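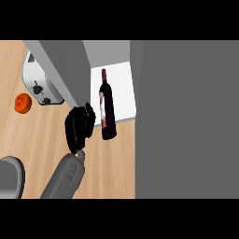 Does the choice of arm controller matter if the gripper and the camera view stay the same? It matters most in the last part of the approach, when the fingers are close to the object but have not yet closed, and much less in the free motion before it.

4.2 Controller comparison on the bottle task

The tests in this section were all run in simulation, in the Perbridge kitchen. Two controllers were compared. Kirow tracks a commanded hand position and turns it into joint targets at each control step. Dolan takes the same commands but treats the hand as if it were held by a spring and damper, so that it can give way when a finger meets something. The policy that sends the commands was trained once and was not changed between the two. We made this choice to keep the comparison small. It does mean that any habit the policy picked up in training is shared by both sets of results.

The task is to take hold of a wine bottle standing near the corner of the counter and lift it clear of the surface. The bottle was picked for this test because it is tall and narrow and tips easily when pushed high up on the body. It also stands close to a large flat panel, which leaves little room for the hand on that side. In practice the policy comes in from the side away from the panel. The toaster and the orange play no part in the task and stay in the model as clutter. The second arm is given no command and holds its starting pose.

Both controllers drive the same Karkden hand model. We kept the friction values at the finger surfaces as supplied and did not tune them for glass. Finger force was capped at the same level in all runs. The closing command is a single switch, open or closed, so neither controller can trade closing speed against force.

A run was scored as a success if the bottle left the counter and stayed off it until the end of the episode with the hand still closed. A run in which the bottle was tipped, dragged or dropped was scored as a failure, whatever had gone before. In all, 431 runs were started. Of these, 293 were successes and 135 were failures. The remaining 3 were stopped by the simulator when the contact solver failed to settle, and they are left out of the discussion below. Start poses were drawn from the same list for both controllers, in the same order.

Most failures fell into one of two kinds. In the first, a finger reached the bottle before the hand was in place and pushed it over. This was the usual way for Kirow to fail. The controller holds its position target firmly, so a small error in the target becomes a steady push on the glass, and the bottle starts to lean before the closing command is sent. In the second kind, the hand closed too low or too far to one side, and the bottle turned in the grip as it was lifted. Dolan failed in this way more often. Its softer hand gave way on first contact as intended, but it then settled a little off the commanded position, and the policy did not always correct for the gap before closing.

Figure 3 shows the part of the task at issue: the hand is to the left of the bottle, with both fingers reaching towards it, and the lower finger is at the lower part of the label. Small differences in the path of that finger decide much of what follows. If it meets the glass near the base, the bottle tends to slide. Higher up, the same push makes it lean.

Figure 3. Karkden hand beside the bottle in the Perbridge kitchen.

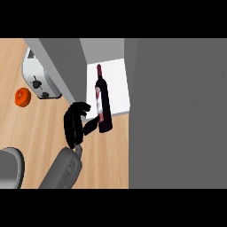
We tried lowering the stiffness of Kirow during the final approach only, switching at a fixed distance from the bottle. This cut down the early pushes but brought in a short jerk at the moment of the switch, and the jerk was at times enough to start the bottle rocking. Blending the two stiffness values over several control steps removed the jerk. The blended version was not part of the runs counted above - it was added in April, after the main set had been closed - and we report it only as a direction for later work.

The camera view was held fixed for all runs. From this high angle the gap between the finger and the glass is hard to judge when the finger lies over the label, as dark fingers then cover the one bright part of a dark body. It is possible that some of the early pushes come from the policy misreading that gap, and that a second view from the side would help both controllers equally. We have not tested this. Replaying the failed runs with the true bottle position passed to the policy would separate errors of sight from errors of control, and the logs needed to do so have been kept.

Contact in the simulator is also simpler than contact with a real bottle. The glass is rigid, the contents do not move, and the label has the same friction as the bare surface. Liquid moving inside the bottle would probably make the second kind of failure worse. The ranking of the two controllers should therefore be read as applying to this model and this hand.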